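What I'd budget for if I were buying the second arm again

Posted in April by the Virndale workshop blog
Filed under: Equipment & Money
4 min read

I've had a few emails asking what it costs to get set up with a small arm for handling cardboard, and whether the quote you get from the supplier is close to what you end up paying. Mine wasn't. I'm going to write down where the money went while I still have the receipts in one folder.

Some background. The project is called Pitley. The aim is to open, fold and flatten used cartons, the kind that come back from shops already torn and marked. I priced three arms and went with the one Fodero sells, mostly on lead time. They said nine weeks and it took nine weeks. Valcárcel was a bit cheaper on paper but wanted the full amount up front and charged separately for the controller.

The arm was the easy part of the budget. Grippers are where I got it wrong. I allowed for one set of fingers and assumed they'd last the year. Cardboard is harder on fingers than you'd expect, and the shape matters a lot more than the spec sheet suggests. A flat sheet wants a wide, flat face to hold it. A box wall wants something that will go down over an edge and stay square.
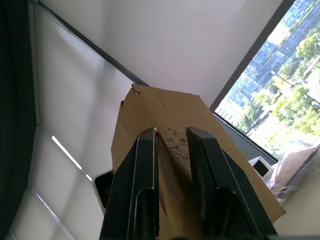

Spare fingers are $247 a pair from Fodero, plus freight. I've now bought two extra pairs and I'd put three in the budget from the start. You can get them machined locally for less, but the shop I tried has a minimum order of 30 pieces and I don't need 30 of anything.

The next line I left out was cables. You need longer ones than the kit includes, and you need spares, and right-angle plugs cost more than straight ones for no reason I can see. Put something in for mounting hardware as well. I kept a list of small purchases in the first month and it came to 19 separate orders, most of them bolts, brackets and adaptors. None of them was large. Freight on all of them was.

Cardboard itself is free if you ask at the back of any grocery store, but storing it isn't. Flat sheets stack well enough. Made-up boxes fill a room very quickly, and if you want torn and worn ones you can't order those in a neat bundle. I'd plan for floor space before planning for a second arm.

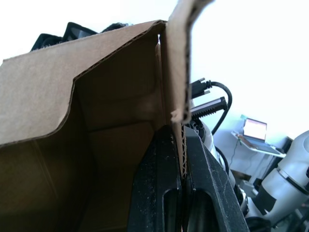
I'd also budget for your own time, even if it's only a column in a spreadsheet with no dollars in it. Setting up took me over 30 hours before anything useful was recorded, and a good part of that was moving the table and redoing the calibration after moving the table. If you're paying someone by the hour, that column will be bigger than the gripper column.

Things I'd skip: the extended warranty (it doesn't cover fingers), the supplier's branded stand, and the training day. The manual is fine. The stand is a nice colour and that's the best I can say for it – a solid bench does the same work.

I haven't decided on force sensing yet. Valcárcel has a wrist unit that would fit with an adaptor plate, and I've asked for a price on both. When the quote comes back I'll add it to the spreadsheet and post the whole thing, freight included.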